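How Does a Towel Soak Up Water? 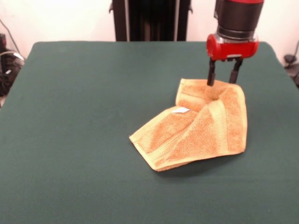 A small golden-yellow towel on a dark green cloth. Look for the plush, looped surface.

You step out of the bath and you are dripping. You rub yourself with a towel, and a minute later your skin is dry. Where did the water go?

It went into the towel. To find out how, you have to look at the towel very closely.

Loops and more loops

Most bath towels are made of a cloth called terry. A plain cloth, like a bed sheet, is woven from two sets of threads that cross over and under each other. Terry has a third set. These extra threads are left slack, so they stand up from the cloth in little loops.

The loops give the towel a lot more thread to touch the water with. If you pulled one long thread out of a towel and laid it on the floor, it would be much longer than the towel itself.

Why cotton?

Cotton comes from a plant. When the seed pods of the cotton plant open, they are full of soft white fluff. Each bit of fluff is a fiber, thinner than a hair.

Cotton fibers are made mostly of a material called cellulose. Water sticks to cellulose very well. Water also sticks to itself, which is why it forms drops. When a drop touches a towel, it clings to the fibers and gets pulled into the tiny gaps between them. More water follows behind it. Scientists call this capillary action. The same thing happens when you dip the corner of a paper napkin in juice and the juice climbs up.

Some other fibers, such as polyester, do not hold on to water in the same way. A raincoat made of cotton terry would be a very bad raincoat.

A town that made towels

The town of Jelham had a towel mill called Pistirer. It had 80 looms in one long room, and the looms were so loud that the workers used hand signals to talk. In its busiest week the mill wove 2,195 towels. The cotton arrived by train at Torkbridge and was taken the last part of the way by cart.

The mill closed, but one loom was saved. It is in the Agbeko Museum in Jelham, and it is switched on every year in April.

Try it yourself

You will need:
3 pieces of cloth of the same size (an old towel, a T-shirt and something made of polyester)
A bowl of water
A measuring cup
A grown-up who doesn't mind a wet table

Put one piece of cloth in the bowl and slowly push it under. Lift it out and let it drip until the drips stop. Now squeeze it over the measuring cup as hard as you can. Write down how much water came out, then do the same with the other two.

When we tried this, our piece of towel gave 73 milliliters. What did yours give? Old towels and new towels can give different answers – so can towels washed with fabric softener, which leaves a thin coating on the fibers.

Words to know

Cellulose: the material that makes up most of a cotton fiber
Fiber: a very thin strand
Loom: a machine for weaving cloth
Terry: cloth with loops standing up from it

Page last updated 27 June 2018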